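Clurnow — Wörterliste und Hörproben zum Dialekt von Hustau

Liesmich zur Datensammlung, Ausgabe Januar

Schön, dass ihr hergefunden habt! Clurnow sammelt Wörter, Redensarten und kurze Tonaufnahmen aus Hustau und den Höfen ringsum. Angefangen hat alles mit einem Schulheft, in das Tracey Rudd die Ausdrücke ihrer Nachbarn schrieb — vor allem die fürs Wetter, und davon gibt es herrlich viele. Inzwischen stehen 3.823 Einträge in der Liste, und jede Woche kommen neue dazu.

Was drin ist

woerter.csv: die Hauptliste, ein Eintrag pro Zeile
redensarten.csv: ganze Sätze mit wörtlicher und freier Übersetzung
ton/: fast 100 Hörproben, meist nur wenige Sekunden lang
karten/: Verbreitung einzelner Wörter, nach Ortsteilen

Spalten in woerter.csv

lemma: Schreibweise nach unserer Hausregel (siehe unten)
variante: abweichende Formen, mit Semikolon getrennt
bedeutung: hochdeutsche Entsprechung
ort: Ortsteil oder Hof
alter: Altersgruppe der Sprechenden, in 4 Stufen
sicher: 1 bis 3, wobei 3 heißt, dass mehrere Leute das Wort unabhängig voneinander genannt haben

Leere Felder bedeuten »nicht gefragt«. Ein Strich bedeutet »gefragt, aber keine Antwort bekommen«. Bitte beim Auswerten unbedingt auseinanderhalten!

Schreibweise

Lange Vokale werden verdoppelt, auch wenn es komisch aussieht. Das offene o schreiben wir als å. Chelsea Rowbotham hat die alten Einträge aus dem Bramwell-Heft komplett nachgezogen, eine Riesenarbeit, und seitdem findet die Suche endlich auch »Dåkregen« und »Dåågregen« als dasselbe Wort.

Bekannte Lücken

Handwerkswörter sind gut vertreten, Küchenwörter erstaunlich schlecht. Aus Skorkbridge, wohin einige Familien ausgewandert sind, haben wir bisher nur Briefe und keinen Ton. Wer dort jemanden kennt: meldet euch, das wäre großartig!

Ein Treffen für alle, die mitmachen, gibt es immer am Samstag. Da wird vorgelesen, gestritten und viel gelacht.

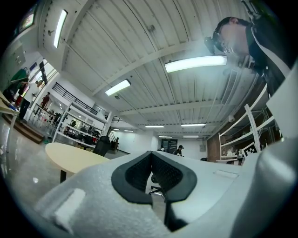
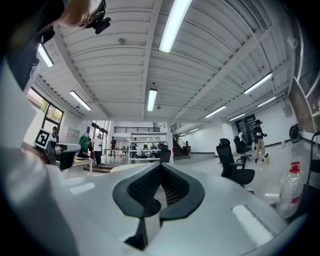 Mitmachen

Neue Wörter bitte in die Datei eingang.csv eintragen, mit Ort und Altersgruppe. Lieber eine krumme Schreibweise als gar keine, wir gleichen das später an. Tonaufnahmen als WAV und ohne Rauschfilter, sonst verschwinden gerade die leisen Endungen.

Nutzung

Frei für Unterricht, Forschung und private Neugier, mit Nennung von Clurnow. Die Namen der Sprechenden stehen nicht in den Dateien und sollen auch nicht ergänzt werden.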